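Bet number 2732, and a few thoughts on keeping a notebook

Apr 7, 2022

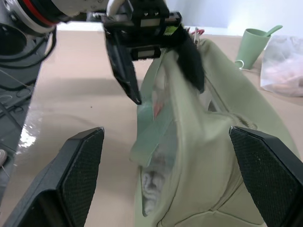 Mint-green bag, gripped at the top.

I had meant to write this up last week but the days got away from me, and then the boiler man came and stayed most of a morning, and so you are getting it now, with a cup of tea going cold next to me. Several of you wrote after the last post to ask whether I still keep the betting notebook. I do! I wrote bet number 2732 into it on the way home from Clernville and it made me want to go back through the whole lot.

For those who are new (welcome, and thank you for reading), the notebook started in 1985. I was working near a bookmaker called Griffiths then, a narrow shop with a step down into it that caught everyone out on their first visit, and I used to go in at lunch with a colleague who was much better at it than I was. He lost money too, mind you, but he knew how much. I hadn't the faintest idea. If you had asked me how I was doing I would have said "oh, about level," which I now believe is what every person standing in a betting shop has ever said. He told me to write things down for one month. I bought a red cash book from the newsagent and wrote the first bet in it that same afternoon. It lost by a long way.

There have been gaps. I didn't bet at all when the children were tiny, and there was a stretch when we lived abroad, and one year when I simply went off the whole business. So the number is smaller than it ought to be for all that time. Some people get through that many in a season. I am a slow sort of punter and always have been. I like to look at a race the evening before, have a think, sleep on it, and quite often wake up and decide to leave it alone.

What goes in the notebook is very plain. Date, course, race, horse, stake, the price I took, and the result. Then there is a last column which in the early books is headed "Why", and that is the one I would tell anybody to keep even if they couldn't be bothered with the rest. You have to fill it in before the off. It's no good writing it afterwards, when you have suddenly become a very wise person who knew the ground was wrong. I have pages and pages of "Why" that make me want to hide under the table. "Nice name." "Jockey due one." "Last race, fancied something." There's one from a wet afternoon which says only "cross", and I remember exactly what I was cross about, and it was nothing to do with horses.

Going back over them with a pencil is where the learning comes in, such as it is. I did a proper sit-down with the books a few winters ago and marked each bet by the kind of reason I had given. The ones where I had written something about the ground, or the distance, or a horse dropping down to an easier race, had done tolerably. They hadn't made me rich but they had paid for themselves, more or less, with the odd nice dinner. The ones made late in the afternoon, to get back what the earlier ones had lost, were a disaster from first to last. I had suspected it, as I expect most of us do, but seeing it in my own handwriting was another thing. I haven't had a bet in the last race on the card since then unless I had picked it out the night before. My husband says this has made me much better company in the car.

The other big change was the bank. At the start of each year I put £200 aside, and that is the betting money, and when it has gone it has gone. In a good year there is still some left at Christmas. In a bad one I have been finished by August and spent the autumn watching with my hands in my pockets, which I will admit I did not enjoy, though the racing was as lovely as ever. Most of my bets are £2. I used to be a bit embarrassed about that and would mumble it at the counter. I don't mumble now. It's the right size for me: enough that I shout when they turn for home, and small enough that I've forgotten it by supper.

So, Clernville. I went with Mandla Mnguni, whom some of you will remember from the post about the coach trip. Mandla doesn't keep a notebook and thinks mine is hilarious, but he is wonderful to go racing with, and he will walk down to the paddock before every single race whatever the weather is doing. I get lazy and want to stay near the tea. He won't have it. "You can't see their ears from here," he said, and off we went through the mud again.

It was a small crowd and a cold wind, the kind that comes straight across the car park and up your sleeves. They have moved the bookmakers' pitches since I was last there, so that they face the stand now instead of the rails, and I didn't care for it at first, but it does mean you can see the boards change without having to go trotting along the line. I do love that part of it, the prices going in and out. I know most people do it all on their phones these days and I've nothing against it, my daughter does and she gets on very well, but I like a person and a paper ticket.

I had picked out a mare called Cirik the evening before, in a long handicap hurdle. My "Why" read: "Stays. Will like it soft. Ran better than it looked last time, hampered at the third last." I was pleased with that one. She had been 5/1 in the morning and I got 9/2 at the course, and I had a small argument with myself over whether the half point mattered. It does, over a great many bets, it really does, and the notebook is very stern on the subject. But I wasn't going to stay at home over it.

She ran a lovely race. She was near the back for a circuit and I could feel Mandla being tactful beside me. Then they went down the far side and the ones in front began to look tired, and she just kept on galloping at the same speed, the way stayers do, so that it looks as though everything else is going backwards. She jumped the last in third and I made a noise I wouldn't like to hear recorded. She got up in the last few strides. Eleven pounds back for my two, and I folded the notes, or the note rather, and put it in the inside pocket as if it were the deeds to a castle.

Mandla had backed the second. He had backed it because it looked at him in the paddock. I didn't say a word about columns or reasons and I would like some credit for that.

We had one more between us after that, a silly shared forecast that was his idea, and it went nowhere, and then we had chips and drove back through Jesley because the main road was shut. It's a very pretty way to go if you have the time. There were lambs out, and a pub with a horse on the sign that we both said we must stop at and then didn't.

A reader asked me in the comments whether keeping a notebook would help her win. I've been turning it over ever since, and I think the fair answer is that it probably won't, or not by much. The bookmaker has his margin and he has it on everybody. What it has done for me is stop me fooling myself, and it has stopped one or two bad afternoons from turning into bad months. If you look at your own figures and your stomach drops, or you find you would rather not write one down, please do stop and talk to somebody about it. I have had a friend go down that road and it was a long time before he told any of us. There is no race on earth worth that.

If you do fancy starting one, any old exercise book will do. I have tried a spreadsheet and my son set it up beautifully with colours, but I never filled it in. The red cash books stopped being made years ago and I have moved on to a blue one with a hard cover, which is too big for my handbag and has a tea ring on the front from Clernville. Write the reason down first, take the best price you can find without making yourself miserable over it, and leave a few lines at the bottom of the page for the day itself, who you went with and what you had to eat. Those are the bits I read most. I can't tell you what won the big race at half the meetings I've been to, but I can tell you about the pies.

I'm hoping to get out again before the end of the month if my knee behaves. Mandla wants to try an evening meeting. I've told him I'm bringing the blue book and a flask, and that I will go down to the paddock for every other race and that is my final offer.

Do tell me in the comments what you have written in your own "Why" columns, if you keep one. The sillier the better. I'll put the recipe for the ginger loaf up next time, I haven't forgotten, I just need to find out what size tin it was.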